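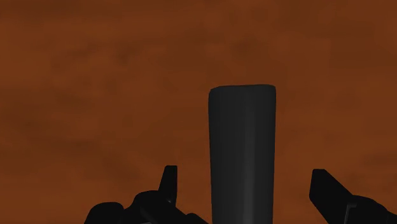

The Miracle at Pritow

The bus to Pritow took 112 minutes, and the man across the aisle talked about the well for most of them. His sister-in-law had drunk from it and given up her cane. I asked if she'd seen a doctor as well. He said she had, but that was before.

I write a column for a small paper, and my editor wanted something warm for December. I'm the wrong person for warm.

The well was behind the Pollock Hotel, which had raised its rates twice since summer. A woman at a card table sold me a cup for 16 dollars. The cup was paper. She had a ledger of cures, 2808 of them, and I asked to see it.

"Any page," she said.

I picked one near the middle. Bad knee, bad knee, headache, lost ring found. The handwriting was the same all the way down.

"Do they come in and tell you?"

"Some write. Some you can just tell."

I asked what happened to the ones who didn't get better. She said there was no column for that, and looked at me as if I'd asked where she kept the other moon.

The water tasted of pennies. I have had a ringing in my left ear for years, and I stood there by the hotel trash cans and listened for it. A truck was backing up. Somebody laughed in the kitchen. When the truck quit, the ringing was there, maybe a little lower. Maybe I'd been hoping for lower.

"Well?" she said. She had her pen out.

"No," I said.

She wrote something anyway. It was longer than no.

On the bus home I had my good ear against the window – then, somewhere past Sterkora, I turned and tried the other one.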